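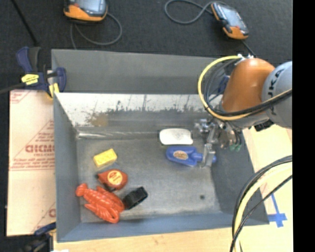
Plusmont 台下单槽用后感

厨房翻新，水槽是最后才定的。原来那只双槽用了13年，左边洗菜，右边堆着等人来洗的碗，分工十分明确。这回想换个大单槽，在Gatex和Plusmont之间犹豫了两个周末，最后买了Plusmont，1147元，含下水，不含龙头。客服说龙头“建议选配”，意思是没有也能装，只是没水。

先说好的。够大，炒锅可以平放进去转着圈刷，烤盘也不用再竖起来洗一半漏一半。底下贴了隔音垫，水冲上去声音闷闷的，晚上十一点洗碗不会吵醒人，于是也少了一个不洗的借口。

再说排水。说明书上写底部有坡度，我信。可米粒和葱花显然没读过说明书，总聚在离下水口最远的那个角，每次都得拿手去请。

划痕是迟早的事。销售页上写“耐磨拉丝”，我家铸铁锅第二天就表达了不同意见。头一个月看着心疼，后来划得多了，彼此连成一片，反而顺眼。水渍倒是真烦，我们这边水硬，晚上不擦，早上就是一层白。试过Sonder的清洁膏，味道像游泳池，效果还行，别用钢丝球。

安装费另算，师傅开孔收40一个，开了2个，一个龙头，一个皂液器。皂液器至今没装，孔上扣着个塑料盖，算是给未来留的余地。

台面是Declercq的，跟水槽接缝处打了胶，目前没发霉，过了梅雨季再来补。

打四颗星，扣的那颗给葱花。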